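Mosus FAQ
Documentation > Mosus > Frequently asked questions
Last updated in June, for the 3 series

Most of these came in through the mailing list, and a few came from people stopping us in hallways. If yours is missing, write to Joana Godinho or open an issue. We love getting them!

What does Mosus do?

Mosus is a grasp and motion planner for two-arm tabletop work. You give it object poses and a goal, and it gives you back a timed plan for both arms, including who goes first when they want the same patch of table. It doesn't find the objects for you. That job belongs to Trarklow, our perception package, and the two talk over a small message format you can read in an afternoon.

Do I have to use Trarklow?

Nope. Anything that can publish a pose, a bounding shape and a confidence will do. Kwan-ho Yu wrote a bridge for plain fiducial tags and it still lives in the contrib folder, and it's a lovely way to get your first plan running before you have any perception at all.

Why toy bricks?

They're wonderful test objects. The sizes are consistent, the colors are easy to tell apart, and the studs make pose estimation much more interesting than a plain cube would. A brick lying tilted has a top face that points somewhere useless, and a planner that assumes everything sits flat will happily send the fingers to the wrong height. We added the "tilted single" test for exactly that, and it found more bugs in its first week than the whole simulation suite had that spring.

The wrist camera view matters most in the last stretch of the approach, when the fingertips are down by the brick and the overhead view can't help much anymore.
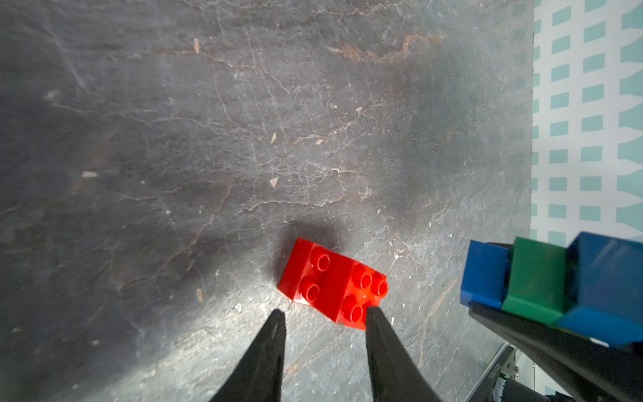 My pose estimate jumps right before the grasp. Is that a bug?

Usually it's the fingers. As they close in they cover part of the object, the segmenter loses an edge, and the fit slides over to whatever is left. Set mask_fingers to true in the wrist camera profile and load the finger model that matches your gripper. If it still jumps, turn on hold_last_good, which freezes the pose once the mask eats too much of the object.

Patterned or veined tabletops can do it too. Thin bright lines look a lot like brick edges to the older edge detector. Switch to the learned one (edge_mode: net) and retune the threshold on your own table. We test on a stone-look surface full of veins for this reason, and it's a rough customer.

How fast is planning?

On our bench machine a two-arm plan comes back in almost 600 milliseconds with the default settings. The sampler tries up to 2000 candidate grasps before giving up, and you can lower that with max_candidates if your objects are simple. Hamish Dalgleish has been rewriting the collision checker and the early branches feel fantastic, but please don't build on them yet.

What's a good success rate?

It depends so much on the task that we hesitate to give one. For the record, release 3 gets 82 percent on our own tilted single test, with no retries allowed. With retries on it's a good deal higher, but we watch the strict number when we change things.

Can Mosus handle bricks that are stuck together?

Yes, and this is our favorite part of release 3! Joined bricks are treated as one rigid body with several possible grasp faces. The old version saw a green brick and a lime-green brick, planned for them separately, and was very surprised when both moved at once. Now Trarklow sends a "joined" hint whenever two fitted models share a stud plane, and Mosus keeps them together until a separate action says otherwise. You can override the hint by hand in the Skatine viewer: select both parts, press J.

How do the arms stay out of each other's way?

Each arm reserves a swept volume for a slice of time, and the other arm plans around it. When both are working close in, the reservations get tight and one arm may hold still while the other finishes. You can see the reservations in Skatine as shaded tubes. Lower the margin setting a little at a time, and always at reduced speed first. 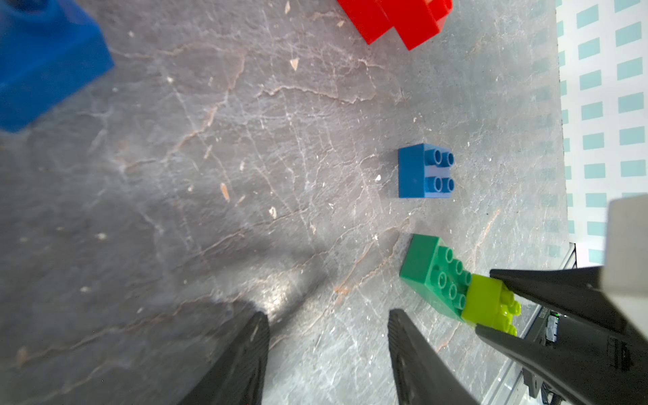
Sibusiso Mokgethi wrote in to say that the reservations were too cautious for handovers, and that he got much smoother ones by giving the receiving arm a shorter time slice and letting it ask again. We tried his settings and liked them enough to ship them as the handover_short profile. Thank you, Sibusiso!

Can I run it without the robot?

Sure. Start it with the replay flag and point it at any recorded log. Skatine will show you the plan it would have made, next to the one that ran. Tiago Bragança keeps a folder of awkward logs on the Barros server, and new ones are very welcome, the more awkward the better.

Which settings should I send with a bug report?

The profile file, the log, and the output of mosus info.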